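Skoryk Releases Gritby Two-Arm Tabletop Kit

November 9, 2024

Skoryk today began taking orders for Gritby, a tabletop kit with two robot arms, aimed at research labs and small workshops that handle dishes, utensils and similar household items.

The kit ships with both arms, grippers, a wrist camera and the control software. The arms mount at the table edge and can be set up in 3 hours with hand tools. Replacement finger pads are sold in packs of 300.

Gritby was tested from June by Ullelura, a contract lab that ran 2383 table-clearing trials on the kit. Of those, 624 used round plates.

"Plates are hard because the rim is low and the surface is shiny," said Meirion Dafis, product manager at Skoryk. "We spent most of the summer on finger shape."
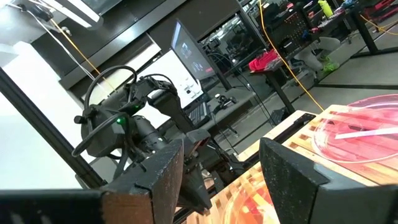
Orders placed before the end of the year include one set of spare fingers. Takano will handle sales and repairs outside North America. Existing Skoryk customers can add a second arm to a single-arm kit without replacing the controller.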